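## 4.2 The Phone Beside the Plate 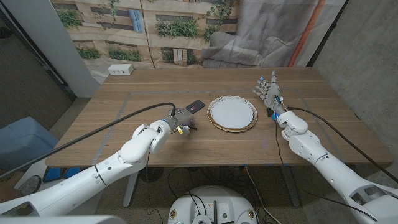 **Figure 3.** An empty plate with a gold-and-brown rim and a smartphone lying flat to the side, on the taped table.

Etiquette manuals devote whole chapters to the fork and, until recently, had nothing to say about the phone. Our diners had plenty to say. Of the 40 households in the Condevura study, only two claimed to keep phones off the table altogether, and one of those answered our follow-up call in the middle of dinner.

We treat the phone as tableware. The position is less silly than it sounds. Zawadzka's earlier notes on family meals sorted objects by whether they were "set" (laid out before anyone sits down) or "landed" (put down afterward by whoever was holding them). Plates are set. Keys, mail and medicine bottles land. The phone does both, and people described its place with a precision they never gave to the napkin. "Left of the plate, face up, or I can't eat," one man told Jabłońska, and then asked her to leave out the second half.

Figure 3 shows the pairing at its plainest, with no food and no cutlery to compete. The plate has a decorated rim and a flat white center, and is the sort of thing a person might reasonably be proud of. The phone is black and glossy. When we asked participants to talk through a setting of this kind, most began with the phone. The rim came up late, usually as a guess about whose grandmother had owned it.

The tape deserves a word. A rectangle of gray tape marks off most of the tabletop, parallel to its edges, and for our purposes anything inside it counts as being at the meal. Langat argued for a smaller rectangle, on the grounds that no one eats from a whole table. Marciniak, who has teenagers, disagreed – and the large rectangle stayed.

Two problems remain. First, a phone that has landed can look exactly like one that was set, and we had to rely on what people told us about the difference. Second, the same people tended to remember their own phones as landing and everyone else's as set. We coded these accounts as given, after an attempt in January to reconcile them within households led to 20 minutes of argument in one kitchen and no usable data. Section 4.3 turns to the salt.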